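Kordestani Software Guide
Part 4. Setting up the perception and planning modules for table work

Before you begin

This part explains how to prepare the Kordestani software for picking and placing dishes on a table. You should already have finished Part 3 and have the two grippers registered in the Cleltell console. If the console shows only one gripper, go back to Part 3, step 6. The planner will start with one gripper, but it will use wrong limits for the hand that is missing.

You need:

A computer with Naltov runtime installed
The calibration file for each gripper
A recorded session of at least 1,264 frames
The sample profile "trollwood_table"

4.1 Loading the session

1. Open the Cleltell console and choose Sessions, then Import.
2. Select the folder of your recording. Do not select a single file. The importer reads the timing file from the folder, and without it the two hands cannot be aligned.
3. Wait until the status line shows "indexed".
4. Check the frame count in the right panel. If it is lower than 1,264, the segmenter still runs, but the confidence values are not reliable.

Note: If you import the same folder a second time, the console makes a second session with the same name. Delete the older one before you continue.

4.2 Choosing the surface model

The surface model tells the perception module where the table ends and where the objects start. On a plain, dull table the default model is enough. A glossy table cover with printed flowers is more difficult, and so is a steel basin with a reflective rim. A mug can give a second, false mug in the shine of the table. Bowls that are placed one inside another are often joined into one object, and a dish on a plate has the same problem.

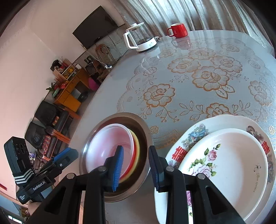

Trollwood, 2020-06-03

The settings in this section were checked again for the present release by Ashton Grimshaw, with the table cover, the nested bowls in the basin and the dish on the plate as the test case. The older values from the August release should not be used.

1. In the Perception tab, set Surface to "glossy, patterned".
2. Turn on Reject reflections. Leave the strength at 40.
3. Turn on Split stacked items. The module now looks for separate rims. In the test case the white, red and yellow rims in the basin give it good edges to follow.
4. Set Minimum rim gap to 3 mm.
5. Press Preview. Each item must have its own outline. Printed flowers on the cover or inside a dish must have no outline.

If a printed flower gets an outline, raise the reflection strength in small steps and press Preview each time. Do not go over 100 — after this value the module begins to lose real edges, first on glass items such as a kettle.

Caution: Do not use Split stacked items together with Fast mode. The console permits it, but the outlines are then from the previous frame.

4.3 Setting the gripper state reader

The state reader estimates from the video how far the jaws are open. It follows the finger pads and the round pins of the linkage.

1. Open Control, then State reader.
2. Choose the gripper. Repeat all the steps for the second one.
3. Load the calibration file.
4. Move the time slider to a frame where the jaws are open and hold nothing. Press Set open.
5. Move to a frame where the jaws are fully closed. Press Set closed.
6. Play the session and watch the curve. It should be smooth, with no jumps when the other gripper comes into view.

Note: If the curve jumps, the reader has probably changed to the pads of the other gripper. Turn on Lock to own camera and do steps 4 and 5 again.

4.4 Planning a pick from a stack

1. In the Planner tab, select the uppermost bowl.
2. Choose Rim grasp. One finger goes inside the bowl and the other stays outside.
3. Set Keep-out zones for every item next to the basin. Also set one for any kettle and its cord, even when they are at the far side of the table.
4. Press Plan. The path is drawn in green if it is free, and in orange if it passes near a keep-out zone.
5. Run the path in simulation first. Only after this, send it to the arm.

Caution: The planner does not know the weight of a bowl or what is in it. Empty all dishes before you run a path on the arm.

4.5 Saving the profile

Save the profile under a new name, because an update writes over "trollwood_table". Profiles are kept in the Naltov user folder and can be copied to another computer of the same release. Errors in this part can be reported to Vaughan Lockyer through the Help menu; please attach the log file and the profile.

Continue with Part 5, Working with two arms.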